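瓦片下面的声音

雨下到第三天，阿乔亚·阿杰曼（Adjoa Agyeman）把梯子靠上了格拉尔顿老街尽头那座房子的屋檐。房主在底下撑着伞喊，能不能等雨停了再上去？她头也不回：“雨停了我就找不到它了！”

她要找的是一个漏点。厨房天花板上有块水渍，房主请人补过两回，头一回换了水渍正上方的瓦，第二回在那一片刷了防水涂料，雨一大，水照样下来。阿杰曼爬上去不到一刻钟，手指停在离水渍很远的一处烟囱根部：泛水的铅皮翘了一道细缝，水从那里钻进去，顺着一根椽子慢慢走，走到厨房上头才肯落下来。

我跟着她和她的同事跑了小半个七月，原本只想写一篇短短的匠人小记，结果笔记本写满了，晚上走在街上还忍不住抬头看别人家的屋顶。朋友们嫌我烦，我也没办法，屋顶这东西真是看进去就出不来了。

格拉尔顿在山坳里，冬天雪厚，春天风硬，夏天的雷雨说来就来。镇上的老房子大多铺陶瓦，红的多，也有几户是上了深色釉的。瓦是弧形的，一正一反扣着，当地人管仰着的叫“床”，管扣着的叫“被”。第一次听奥雷利奥·普列托（Aurelio Prieto）说“这家的被子短了一截”，我愣了好半天。

普列托在这一行干得最久，走瓦的样子好看极了。他从不踩瓦的中间，脚总是落在两片搭接的地方，底下有挂瓦条托着，膝盖微微弯着，像在过一条浅水的石头河。他说年轻时师傅让他脱了鞋练，踩裂一片瓦，就从当天的饭钱里扣。“那阵子我瘦得很。”他笑着拍拍肚子，如今是看不出来了。

他教我的第一件事是敲瓦。用指节轻轻一敲，好瓦的声音清亮，带一点尾巴；有暗裂的瓦声音发闷，像敲在湿木头上。我敲了一下午，到收工的时候总算能分出来个大概，高兴得像学会了一门外语。他在旁边听着，偶尔说一句“再敲一遍”，那就是我又判错了。

旧瓦能留就留，这是格拉尔顿的规矩，也是普列托的脾气。拆下来的瓦一片片刷掉苔藓，敲过，码在屋檐下，好的铺回朝街那一面，差一点的放在背阴坡。实在缺了，就去找拆房子的人家要。新瓦颜色太匀，夹在旧瓦中间像一颗假牙，他看着难受，于是宁可多跑几个村子。有一回为了凑齐一道屋脊，他和基根·彭纳（Keegan Penner）开着车转了2天，带回来的脊瓦出自好几座谷仓，铺上去竟然服服帖帖。

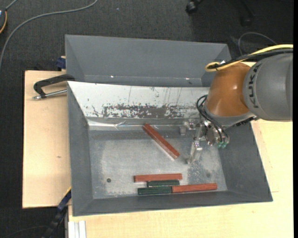 灰色金属箱里的红褐色与深绿色条块，库卡机械臂从一侧伸入。

彭纳是队里最年轻的，恐高。这事他一点不瞒人，头一年上屋顶，他抱着烟囱不撒手，是被阿杰曼一句一句哄下来的。现在他负责檐沟和落水管，活儿都在屋顶边上，偏偏是最吓人的位置。我问他怎么熬过来的，他想了想，说是安全绳扣上锁扣的那一声。“咔嗒，然后我就开始想檐沟的事了。”

檐沟可有得想！坡度太平，树叶和泥沙积在里面，冬天一冻，整条沟都能被冰拽下来；坡度太陡，一场急雨水流冲过头，直接从端头飞出去，浇在邻居的花圃上。彭纳随身带一只小水壶，装好一段就倒一点水进去，蹲在那里看水怎么走。那天傍晚他倒完水，盯着看了很久，又把一个吊件往上挪了一点点，重新倒。水贴着沟底溜过去，进了落水口，一点声音都没有。他抬头冲我咧嘴，我也跟着咧嘴，两个大人为了一壶水乐成那样。

真正让我服气的，是镇上那座老磨坊的工程。磨坊叫贝拉诺（Bellano），石墙，陡坡顶，屋脊中间塌下去一个浅浅的弧，远看像一匹老马的背。现在的主人阿多拉西翁·帕拉西奥斯（Adoración Palacios）从姑妈手里接下它，想在里面开面包房，头一件事就是修顶。她拿到过别处的方案，说要把屋架全拆了换新的，她舍不得。

木工克雷森西奥·科尔德罗（Crescencio Cordero）在阁楼里待了整整一上午，拿着一把尖头小锤，从东山墙敲到西山墙，又趴在地板上照着手电看梁头。下来的时候满头蛛网，眼睛发亮。他说大梁是好的，坏在插进石墙的那一截，墙里返潮，木头年年吸水，烂成了饼干。把烂的截掉，接一段新橡木上去，用斜口搭接，穿木销，墙洞四周留出缝来通气。屋脊那个弧呢？他摆摆手，说那是老房子坐舒服了的样子，硬给它顶直，墙要闹脾气的。

接梁那天我早上七点就到了。全套屋架用千斤顶和支柱托着，每转一下，科尔德罗都要停下来听。他真的在听，头歪着，手按在梁上，谁说话他就瞪谁。新木头推进去的时候差了一丝，退出来，刨两下，再推，还是差，再刨。第三次终于合上，缝细得插不进一张纸。帕拉西奥斯站在门口，怀里抱着一大袋早上烤的面包，忘了发给大家，等想起来已经凉透了。我们照样吃得精光。

铺瓦用了13个工作日，中间让雷雨赶下来好几回。木望板上先铺一层透气的垫层，再钉顺水条和挂瓦条，瓦从檐口往上走，一排压一排。阿杰曼管斜沟和烟囱，这些交接的地方最见功夫，她自己折铅皮，用一把磨得发亮的木槌慢慢敲，让它顺着瓦的弧度伏下去。我问她为什么不用现成的配件，她说现成的也有好的，只是这座房子没有一个角是直的，现成的配件不认识它。

我还缠着她问了许多普通人家用得上的事。她答得很干脆：大雨过后去阁楼里闻一闻，霉味往往比水渍来得早；秋叶落尽以后清一次檐沟，别赶在落叶前面；苔藓用软刷子刷，千万别上高压水枪，瓦面冲毛了，吸水更厉害；看见一片瓦滑下来，先拍张照片记下位置，再叫人，自己别爬。还有，补漏的人要是不进阁楼看一眼就报价，客气地送他出门。

说到防水涂料，她的语气重了起来。陶瓦屋顶靠的是搭接和通风，水从上面流走，潮气从缝里出去。涂料一封，里头的潮气没有路走，几年之后掀开来，挂瓦条能用手掰断。她从车上翻出一截给我看，我轻轻一捏，木屑掉了一鞋面。

收尾那天下午，普列托坐在屋脊上封最后一段脊瓦，灰浆里掺了一点当地的红砂，颜色和旧瓦几乎分不开。他把我叫上去，让我抹最后一铲。我系着绳子，腿有点抖，抹得歪歪扭扭，他用拇指给我找平，什么也没说。从那里看得见整个格拉尔顿，一片一片高低错落的红顶子，哪家刚修过，哪家该修了，我居然都能说出几句来。

奥拉尼扬桥边那户的山墙封檐板松了，普列托已经盯了它好一阵。他说下个礼拜得去敲敲门。

帕拉西奥斯的面包房预备入秋开张，烤炉还没到。彭纳的小水壶落在了磨坊的窗台上，她给插了一枝迷迭香。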